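Our Table, Our Small Things
Photo page from the Jara workshop room

Welcome to the gallery of our room. We are a small group who meet in the evening to sort, repair and finish small objects for the house and for gifts. I started this page in September, after several people asked me how we work and what kind of table we use. I am not a professional photographer, so please be patient with me.

The room is simple. It has one long window, two shelves and a big table, and most of the work happens on the table. Before each evening we put a cover on it. The one with flowers on a white ground was bought by Lorena Orellana, and it is the favorite of almost everybody. It is easy to clean and it makes the room more friendly — the old brown one made us sleepy.

Small and white, with a rounded head, held just over the flowered cover. Pieces of this size are the most difficult to keep in order, and they ask for a slow hand.
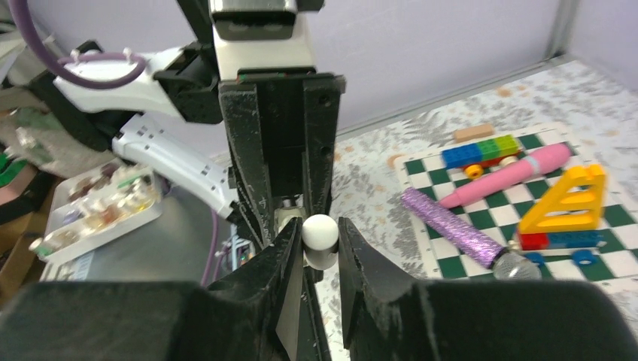

Agustina Alarcón wrote to us that a white cover is beautiful but not practical for white pieces, and that she lost two of them in one evening before she changed to dark blue. She recommends putting a colored plate in the middle of the table and keeping everything small inside it.

I think she is right about the plate, and we have now a green one. The cover with flowers stays for the moment, by vote of four against two. We also learned to put away each piece when it is finished, and to shake the cover over a box and never over the sink.

If you want to visit us, the door is open from six in the evening. Please bring your own cup, the kitchen has very few. Small objects to repair are welcome too, but put them in a bag with your name on it. Sebastián Núñez answers the messages, sometimes with a little delay. More pictures will come when the new shelf is ready.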